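From: Thanasis Makris
To: Wovwood Home Baking list
Date: 9th May
Subject: Re: Dough collapsing after second rise

A member wrote:
> My dough doubles nicely, I shape it, and by the time the water boils
> it has the posture of a wet sock. Flour is Erska, the cheap one.
> Do I need the Halász?

The Halász costs more and sulks in exactly the same way. I'd look at the clock first. Our kitchen in June is a proofing box whether we like it or not, and I now give shaped buns half the time my book wants.
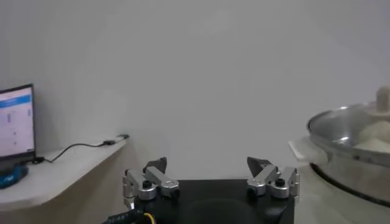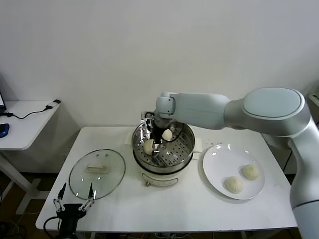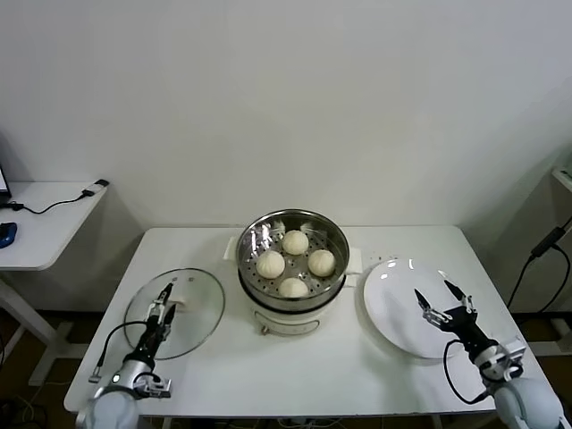
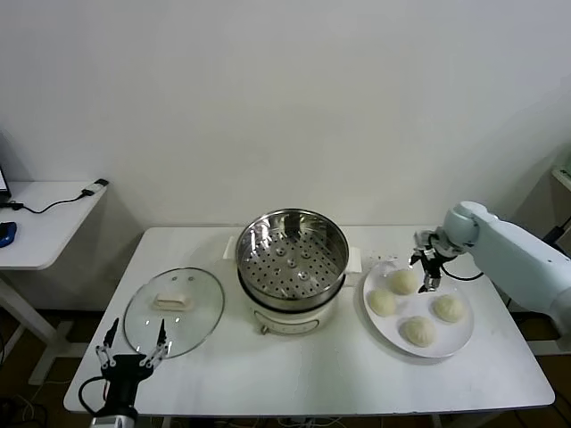

How long should shaped buns rest in a warm kitchen?
Start checking at 9 minutes. Poke one, and if the dent fills back slowly, get them over the steam.

The archive has 134 messages on this, most of them mine, several contradicting each other. My Truvow scale also lies by a gram or two, so weigh the yeast with some suspicion.

Thanasis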